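Ticket 277: blue tape grid on sorting table, Hukthorpe
Last updated: June 29, 2020

Issue: tape lines lifting and tearing on the grey table we use for produce sorting. Needs a re-lay before August.

Tried so far: wiped down, pressed the edges flat with a ruler. Big improvement in colour contrast, love it!

Torn edge on one of the lines, then chilli and red fruit by the tape:

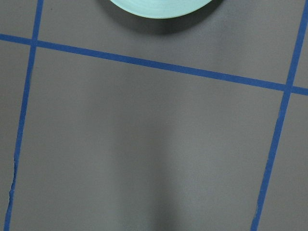
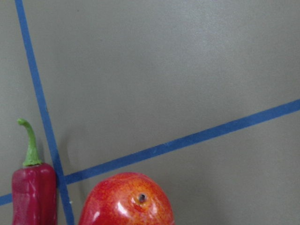 Next step is pulling up the worst strip and starting fresh, with a firm rub along the whole length. Really keen to see how it holds! Leaving this open till Mondach send more tape.

Contact Thibodeaux Support | © Thibodeaux | Back to top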